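Hard water at Skalirham: Yeshi Gashaw on the softening plant

The supply at Skalirham comes from two chalk boreholes and serves 1,614 connections. Raw water hardness is 253 milligrams per litre as calcium carbonate. Yeshi Gashaw has run the treatment works for 16 years and oversaw the change to pellet softening, which went into service in September.

She would not describe the old water as poor. "It was safe and it met every limit. Hardness is a nuisance in the kitchen and a cost in the boiler. People rang us about kettles, and the kettles were only the part they could see."

The process is simple in outline. Water is driven upwards through a bed of fine sand and dosed with caustic soda. Calcium carbonate comes out of solution and grows on the grains, which are drawn off at the base once they are too heavy to stay suspended. The Birum works uses ion exchange, but Gashaw ruled that out early on. "You add sodium to the water and you have brine to get rid of. We have no sewer near the site that would take it."

Only part of the flow is treated. The rest goes round the reactor and is blended back in to give the target hardness. "If you take out too much, the water starts to attack old pipework," she said. "Plindlow has a lot of old pipework."

The difficulty so far has been dosing. The first pump, supplied by Grgić, could not hold a steady rate at low night flows, and the bed was fluidising unevenly by 4 a.m. A smaller head was fitted and the fault has not come back. Spent pellets go to a farm 33 kilometres away for liming – a long haul, she admits, for a low-value load.

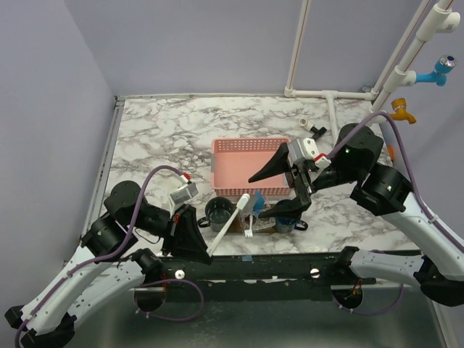 Complaints are logged by type, and spotting on crockery is still the largest group. Gashaw treats these with some caution, as colour matters more than quantity. Dried scale is pale, so on dark grey mugs like the pair in front of the pink basket a thin film would stand out, while the same film on a white toothbrush handle could go unremarked for months. She now asks callers what colour the item is before booking a sample. "It saves a visit," she said. "The next thing is the sampling tap at Plindlow, which drips."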